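Food Hygiene for Small Kitchens
Session 4: Surfaces, boards and trays
Tutor: Krystyna Walczak
Room 11, Rumness Adult Learning Centre

Before the session, please read the notes from session 3 on hand washing. We will not go over them again, but the practical assumes you know them.

1. Two jobs, two words

Cleaning means getting rid of grease, crumbs and dirt, normally with hot water and detergent. Disinfecting means bringing the number of bacteria down to a safe level. People use the words as if they were the same, and a lot of poor practice starts there. A disinfectant sprayed on to a greasy worktop does very little, as the grease shields the bacteria underneath.

The order is always clean, rinse, disinfect, leave for the contact time, then rinse again if the label says so, and dry. Air drying is best. If you must use a cloth, use paper.

2. Contact time

Contact time is how long the product has to stay wet on the surface in order to work. It is printed on the label and it differs between products. Spraying and wiping straight off is the commonest fault I see on visits. Nikola Adamczyk will bring in several labels for us to compare, and you will be asked to find the contact time and the dilution on each one.

3. Worktop materials

Stainless steel is the usual choice in commercial kitchens. It is hard, does not soak anything up and stands most cleaning products, although bleach left on too long will pit it.

Natural stone such as marble or granite is common in home kitchens, and therefore in home baking businesses. Marble is slightly porous and needs sealing from time to time. Acids mark it, so keep vinegar, lemon juice and acidic descalers away from it. Use a detergent with a neutral pH and check that your disinfectant is suitable for stone.

Laminate is fine while it is whole. Once the edge lifts or the top is cut through, water gets in and the area can't be cleaned properly.

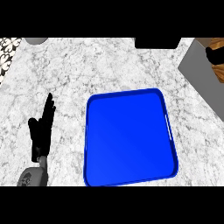 Can the same tray be used for raw meat and then for salad?
Only if it has been fully cleaned and disinfected in between, and in a busy kitchen it is safer to keep separate trays for the two.

4. Colour coding

Many kitchens use red for raw meat, blue for raw fish, green for salad and fruit, brown for cooked vegetables from the ground, yellow for cooked meat and white for bakery and dairy. The law does not lay down these colours. What matters is that everybody in the kitchen uses the same system, and that new staff are shown it on their first shift. Put a chart on the wall where the boards are kept.

5. Case for discussion

Zdzisław Szulc runs a sandwich counter called Trukotora. He has 2 metres of worktop, one sink and no dishwasher. Raw chicken is prepared at 7 in the morning and salads from 9. Work in pairs and write a cleaning plan for the two hours in between. Say who does each job and what is used – and where the clean boards go while they dry.

6. For next time

Read the handout on fridges, pages 1 to 11. Bring your own cleaning schedule if you have one, or borrow the blank copy from Lilla Kozma in the office. Anyone who missed the February practical should see her as well, as it has to be made up before the test.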